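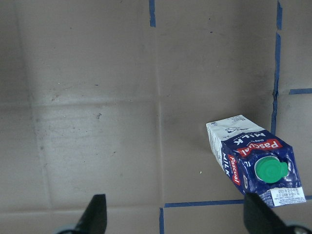

I have been meaning to write about our recycling corner for ages, so tonight, with the kettle on and the dog finally settled, I am going to do it properly.

It started back in August, when the bin in our lane was skipped for the second time because someone (me, I'm fairly sure) had put the wrong sort of carton in with the paper. My neighbour Zoi Rallis came over with the leaflet and we stood at the counter reading it like a pair of schoolkids. Milk cartons, it says, go in rinsed and flattened with the cap off. I had been rinsing them, at least!

So I cut open the big box our bookshelf came in, laid it flat and marked out sections with blue painter's tape. I had 60 metres of the stuff left over from doing the hallway, and it peels up nicely when you change your mind, which I have done more than once – my first go had a section for jam jar lids that was the size of a dinner plate. The cardboard has its creases and more than a few smudges by now, and I don't mind a bit. When it gets too grubby it can go in the bin along with everything else, and I'll open out another box.

The one-litre cartons are the ones I fuss over. They never want to lie flat. You can squash them in the middle and the ends stay stubborn, so I open up the folded corners first, then press from the bottom towards the top and let the air out slowly. Henrique Valente from the Stollisham swap table stands on his, and I will admit his come out flatter than mine, but I like doing it by hand while the toast is on.

Do give them a good rinse with cool water before any of this. I left one over a long weekend without rinsing and I won't describe the smell, only that every window in the house was open by supper.

Next job is finding a home for the bread bags, which are still living in a drawer with the tea towels. If your council takes them, let me know in the comments how you store yours.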